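Chapter 4
Governing the Small Nonprofit Housing Organization

Learning objectives

After reading this chapter, students should be able to describe the legal duties of a nonprofit board member, explain how a founding board differs from an established one, identify the main sources of conflict between a housing organization and its residents, and read a simple statement of reserves.

Key terms: articles of incorporation, bylaws, conflict of interest, duty of care, duty of loyalty, fiduciary, operating reserve, quorum, resident seat, restricted gift

Opening case: The Rulldale House Association

In its first year, the Rulldale House Association had no office and no paid staff. Its founders had met through a winter shelter program and shared a simple goal: to lease older houses, repair them, and rent single rooms to adults leaving the shelter. Rents would be set at a level a part-time worker could pay. The group signed its first lease, on a house on Ayele Street, before it had adopted bylaws.

The lack of written rules caused little trouble at first. Decisions were made at the kitchen table, and everyone who came had a voice. The trouble began when a donor offered the association a large gift on the condition that it be used only for a second house. Several members wished to accept. Others pointed out that the furnace at Ayele Street was failing and that the association had no money set aside to replace it. The group voted, but there was no agreement on who was entitled to vote, and two residents who had been turned away from the meeting later wrote to the donor to object.

Hadiza Afolabi, then the acting chair, asked the group to stop all new business until it had a lawful board and a set of bylaws. The pause lasted through November. During that time the association lost the second house to another buyer, and one founder resigned. It also gained a document that, with small changes, governs it still. On 10/15/20, in a letter to new board members, Afolabi described the pause as the most costly decision of her term and the one she would most readily make again.

As you read the chapter, consider what the founders might have done before signing the Ayele Street lease, and whether the donor's condition was a reasonable one.

4.1 What a Board Is For

A nonprofit corporation has no owners. It holds its property for a public purpose, and the people who direct that property do so on behalf of others. The law calls such a person a fiduciary. In most states, the board of directors as a body holds final authority over the corporation, and a single director acting alone holds none unless the board has granted it.

Two duties apply to every director. The duty of care requires a director to prepare for meetings, ask questions, and use the judgment that a sensible person would use in a similar position. The duty of loyalty requires a director to place the interests of the organization above personal interests. A director who owns a plumbing firm may, in many cases, sell services to the organization, but must disclose the interest and leave the vote to others – and the minutes should record that this was done.

Housing organizations face these duties in a sharp form. A board that governs a food pantry may correct a poor decision within a week. A board that signs a lease or takes on a mortgage has bound the organization for years, and has bound its residents as well. For this reason many funders ask to see bylaws, a conflict of interest policy, and a reserve statement before they will consider a request.

4.2 The Founding Board

Founding boards are usually made up of people who already know one another. This has clear benefits. Members trust each other, work long hours, and rarely need to be persuaded of the mission. The same closeness can make it hard to raise doubts. Zinash Shiferaw, who advised both the Rulldale association and the larger Dodora Housing Trust, recommends that a founding board fill at least one seat with a person none of the founders has met.

A second question is whether residents should serve. The Dodora trust reserves 4 seats for them, each with a full vote. The Basano Cooperative, by contrast, has a separate residents' council that must be consulted before rents or house rules are changed. Each approach has its critics. Resident directors must sometimes vote on matters that affect their own rent, and the bylaws should state in advance how such votes are to be handled.

4.3 Reserves and Restricted Gifts

An operating reserve is money set aside for expenses that cannot be predicted in time or amount. The Basano Cooperative began with a reserve of $830 for each house. After a single roof repair cost $1,827, its board raised the figure to $1,000 and added a yearly review.
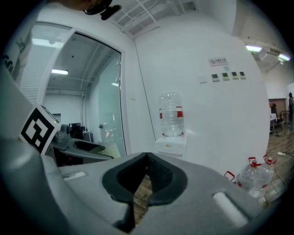
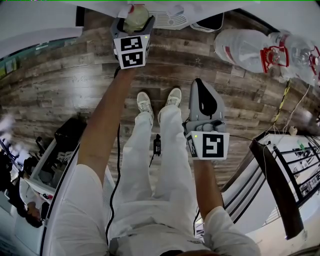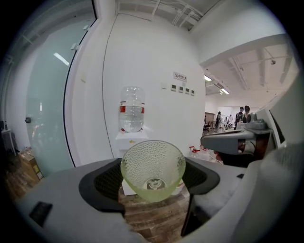 Figures 4.1–4.3. Indoor views. The glass bowl is in Figure 4.3.

A restricted gift may be spent only as the donor has directed. It should be recorded apart from general funds, and it may not be counted toward the operating reserve. A board is free to decline a restricted gift, and Section 4.4 considers when it should.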